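Lovivora Boards > Hosting & Home > Cleanup

Thread: Trash bin ON the table, gross or fine?

teapot_marnie
Original post

Need some outside opinions before my sister and I stop speaking. I do a fruit tea and snack afternoon one Sunday a month, 21 people last time (too many for my place, I know, I know). We use plain tan paper cups and people leave them everywhere. Windowsill. Bookshelf. On top of the piano. One was behind the curtain until Wednesday.

So I started putting a small bin with a flip lid right up on the table, next to the food and drinks. Cups go in as people finish and the bag comes out at the end. Cleanup went from most of an hour to a few minutes and I was thrilled.

My sister says a trash bin at eating height is disgusting and I should be ashamed. She has a floor bin with a pedal and thinks that settles it.

The other half of my question is the table. It's the square one in pale wood with the really swoopy grain, got it secondhand in Brastden for $185, and I love it to bits. Am I going to wreck the top dragging a bin around on it? I can't tell if there's any wear yet because the overhead light turns the middle silvery and I have to duck down to see anything. Close-up of the top, with a couple of beige cylindrical things at the back:

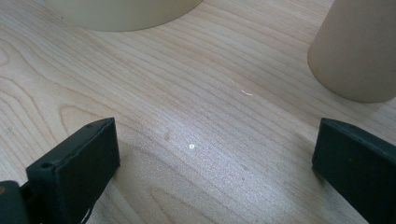

Reply 1
grumbleweed

Your sister's right, sorry. I don't want to look into a garbage bag while I'm reaching for a cookie. Floor, in the corner, lid shut.

Gorgeous table though. Those long loopy ovals on the left are my favorite kind of grain.

Reply 2
dot_in_the_kitchen

I'm with Marnie!! I've done the floor bin thing at every party for years and people will NOT walk to a corner. They'll put a cup down on your wedding album first. If the bin is right there at hand level they use it without thinking, and if it's only paper cups and napkins I don't see what's so gross about it. It's a bag of paper.

Meat scraps or dirty diapers, sure, different conversation.

Reply 3
saarinen_fan

On the wear question, the bin itself isn't your problem, it's crumbs and grit stuck under it. Slide a bin over one grain of sugar and you've got a scratch. Lift it, don't push it. I cut a circle of felt for the bottom of mine and it's been fine.

Is that top solid or laminate? The grain looks maple-ish to me, but I can't tell with that much shine across it. If it's laminate you can stop worrying about rings and just wipe it. If it's real wood, get coasters down or put a runner under the drinks.

Reply 4
teapot_marnie

The seller said maple, but he also said it would fit in my car, so.

I never thought about grit, thank you. I've been shoving it across with my elbow. Felt is going on the shopping list.

@grumbleweed it has a lid! It's just easier to leave it open when the cups are coming in.

Reply 5
grumbleweed

A lid that stays open is decoration.

Reply 6
aleksi_k

Hello, Aleksi Kauppinen here, I help with the tea table at our community hall so I've cleared away more paper cups than I care to think about. I go with the table bin but only for clearing. During the eating it lives under the table, and when things slow down I bring it up and go around collecting. It saves your back and your guests don't have to look at it for two hours.

Two practical things. Fold the bag well down over the edge or it slips in the first time someone drops a cup with any force. And empty the cups first! One inch of tea times 21 cups is a wet bag and then a wet floor. I keep a separate slop container beside the bin.

Reply 7
dot_in_the_kitchen

Oh the slop container is smart. What do you do about fruit bits though? Mine always clog whatever I pour into.

Reply 8
teapot_marnie

Dot, get one with a perforated grid that sits in the top! Anything chunky stays up on the grid and you can tip it out afterward. My neighbor uses hers as a snack server, which horrifies me a little, but it shows you can do anything with them.

I think the room the bin takes up is pretty reasonable?

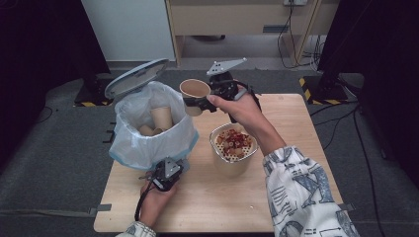 Bin at the left, lid up, three cups in the bag and another one in the air.

Reply 9
saarinen_fan

OK that's smaller than I was imagining. I was picturing a full kitchen can up there. And the bag's folded over nicely, so Aleksi should be happy.

Love the red and yellow bits on the white grid, by the way. Very cheerful for a cleanup photo.

Reply 10
grumbleweed

Fine, it's tidier than I expected. I'd still want more distance between the bin and that container in the middle. If there's anything in there somebody might eat, it goes at the other end of the table. You've got a whole table.

And three cups with one standing upright is wasted space. Stack them! Stacked cups take up a fraction of the bag.

Reply 11
dot_in_the_kitchen

Grumble, who is stacking cups INSIDE a trash bag lol. You stack them before they go in or you don't bother.

Reply 12
grumbleweed

I reach in and do it. With a glove on.

Reply 13
aleksi_k

I'm going to side with Dot there. Put a stack started on a tray next to the bin and guests copy it. One cup upside down and they'll ignore it, two cups nested and they get the idea. Then the whole tower goes in at once. At the hall we get through a lot of cups and the bag hardly fills.

I agree on the distance, Marnie. I'd put the bin at the far corner with the opening facing the room and the lid toward the wall. Then you don't have to reach over anything.

Reply 14
teapot_marnie

Trying the tray next time. I showed my sister the thread and she has only read grumbleweed's posts, out loud, twice.

Plan for May: bin under the table until the second pot is finished, then up on the corner with felt under it. Tray for stacking. Grid container by the teapots. If I find a cup behind the curtain again I'm switching to mugs with names on them.

Reply 15
saarinen_fan

Wash 21 mugs one time and you'll be back on paper. Check the felt for crumbs every now and then too, it picks them up and then you're dragging sandpaper. I shake mine out over the sink.

Reply 16
dot_in_the_kitchen

What size bags are you using? Mine are always way too big for a little bin and I end up with half of it bunched around the rim.

Reply 17
teapot_marnie

Just the small whitish see-through ones from the hardware place on Bunton Street, they come on a roll. I'll look at the wrapper when I'm home tonight and post the size.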